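Print this page | E-mail this page

Category: Staff Guides > Folding and Automation

Section 4. Folding with the hand grippers

If you came over from the folding tables at Wusunberg like I did, you already know how to fold. What changes is that your fingers are now two pads wide and don't feel a thing. I was slow for my first week, and so was everyone on my shift, so please don't watch the clock yet.

Quick recap for anyone who skipped Section 3. The Pastura line does the flat stuff now (sheets, towels, pillowcases) and it does it well. Clothes still come to us. We fold them with a gripper in each hand, the grippers record how we do it, and Tianyou Luo's group uses the recordings to teach the arms. Yes, that means we're training the thing that may take over part of our job. I asked about it at the June meeting, and so did Leonie Baumgartner, a lot louder than me. What we got in writing is in Section 9 – read it before you sign the recording form, and keep a copy.

Before you start

1. Check both finger pads on each gripper. If a pad is lifting at a corner, hang the gripper on the repair hook and take another one.

2. Squeeze each handle all the way five times. You want a smooth close with no click at the end.

3. Take off rings and push your sleeves up.

4. Log in with your own number, even if the last person left theirs open. Recording time counts as paid folding time and it goes to whoever is logged in. Romain Cordier lost most of an afternoon's hours this way and it took two pay periods to fix!

Note: A full session is 33 garments, then you stop for a break. The old quota of 99 a shift doesn't apply to gripper work. If a supervisor tells you it does, send them to Leonardo Testa.

Folding a plain garment

5. Lay the garment down and let it settle. It doesn't have to be neat. The arms have to learn from messy starts too, so a heap is fine.

6. Pick a pinch point near an edge, come in low, and close slowly. You'll want to grab a big handful. Don't – a small pinch is easier to let go of cleanly.

7. Lift, bring the second gripper in, and make your fold. If you drop it, just pick it up again and keep going. Dropped tries stay in the recording, and they don't count against you.

Caution: Never hold the cloth with your bare hand while a gripper is closing on it. Those pads don't know the difference between a hem and a thumb.

Garments with elastic

These drove me up the wall, so I'm giving them their own bit. A gathered band bunches up, springs back, and hides the edge you wanted. Gayan Weerasinghe showed me his way, and I've used it ever since.

8. Find the end of the gathered band and pinch there, with the band between the two pads. Let any loose cloth hang down between the arms of the gripper.

9. Keep your other gripper close by but off the fabric until the first one has a good hold. Then take the far side and draw the band out gently until the puckers ease. Working on a bed or some other soft surface, go easy on the way down or you'll pinch the blanket too.

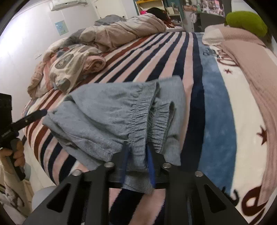
Related in this guide

Section 3: What the Pastura line folds and what it doesn't
Section 5: Sore hands, breaks and swapping sides
Section 7: Ordering pads and springs from Koller
Section 9: Recording consent, job moves and retraining at Eltalier

Tagged: hand grippers, garment folding, new equipment, shift staff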